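3.2 Extraction and shelf-life trials

Garlic skins were collected from two packing sheds, one at Celberg and one at Gondal, in December, within a day of peeling. Skins with visible mold were discarded. The remainder was dried at low heat until the weight no longer changed, ground, and passed through a fine sieve. The powder was stored in sealed jars in the dark until use.

Extracts were prepared in water and in a water-ethanol mixture. Each batch was stirred, filtered twice, and concentrated under vacuum. Total phenolic content was measured by the Folin-Ciocalteu method, with gallic acid as the standard. Readings from the Celberg skins were higher in both solvents, and the gap was wider in the ethanol mixture. Bajwa and Dogar reported the same ordering for skins from an earlier harvest, although their material had been stored longer before drying.

For the shelf-life trials, the ethanol extract was added to a plain sunflower oil emulsion at three levels. A control without extract and a control with a common synthetic antioxidant were prepared alongside. In all, 166 samples were held in closed glass vials at a constant temperature for 29 days. Peroxide value was determined at the start, at the midpoint, and at the end. Two vials leaked and were excluded.

The two higher levels of extract slowed the rise in peroxide value relative to the plain control. The lowest level had no measurable effect. None of the three matched the synthetic antioxidant at the end of storage, but the highest level was close to it at the midpoint. Odor was a limiting factor — panelists detected garlic at the highest level in nearly every session, and at the middle level in fewer than half. 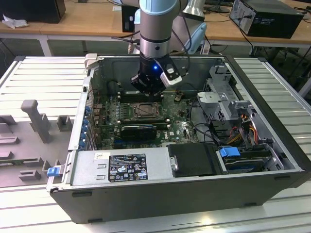

Figure 4. Robot arm with a black gripper above an open desktop computer tower.

Differences between sheds were smaller in the emulsion than in the raw extracts. One explanation is that the compounds responsible for the higher phenolic readings are poorly soluble in oil and stay in the water phase, where they offer less protection. Memon proposed a similar account for shallot skins. The present data cannot separate this from an effect of particle size, as the Gondal powder was slightly coarser after sieving. A repeat with matched particle size is planned for the next harvest.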